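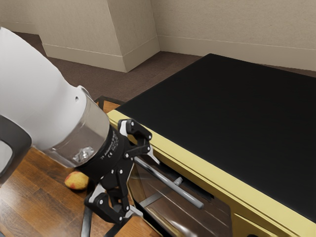
**Saturday, obituary desk intake, notes**

Started at 8:15. Two notices left over from the Onon paper, both for print and web. The first came in at 1,149 characters with the survivors listed twice, once by household and once by age. Kept the household version. The paper charges by the line after 600, so I cut it down where I could and left the service details alone.

The second has no service time yet. The family says the chapel in Kallio is holding the afternoon but has not confirmed. Put "Arrangements are pending" in the draft and set it to hold. Do not release it until the funeral home sends the form back.

Template change, for anyone editing later: "preceded in death by" now goes before "survived by" in all Halen notices. Their older ones had it the other way around. I did not touch anything already published.

Maiden names — still inconsistent. Parentheses in print, "née" on the memorial pages. Leave them as the family wrote them until we settle on one.

Skivance import ran before lunch. 270 records went in, 2 were rejected. Both had a birth date later than the death date, so somebody typed the years in the wrong boxes. Sent back to the funeral home with the fields marked. Their office opens again at nine on the next working day.

Also found that the import drops the line break between the burial and the memorial donations. It reads as one run-on paragraph. Fixed by hand on today's batch, proper fix not started.

Still open:

- Kallio service time
- the 2 rejected records
- line breaks in the import
- ask Onon if the photo fee covers a second run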